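Checking Two Hand-Held Grippers Against Each Other

Before comparing jaw inserts, make sure both hand-held grippers report the same opening width. The steps assume the Kemora logger, with the Overgaard profile loaded on each unit.

1. Power both units and let the cameras run for 3 minutes.
2. Close the jaws fully and press Zero. The raw encoder count should read 220 to 223. If it falls outside that range, reseat the insert and repeat.
3. Open the jaws to the stop and record the count. A full stroke is roughly 3,096.
4. Hold one unit level with its marker cube toward the second unit's camera. Keep your sleeve and fingers off the cube faces.
5. Close and open the held unit five times at a steady pace, then swap units and repeat.
6. Export both logs and overlay the width curves. Offset the second log until the first closing edges line up.
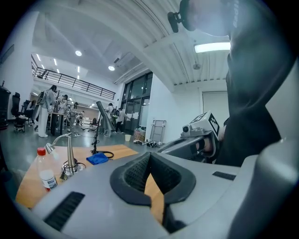 If the curves still drift apart after the offset, rerun step 2 on the unit with the lower count before changing any gain settings.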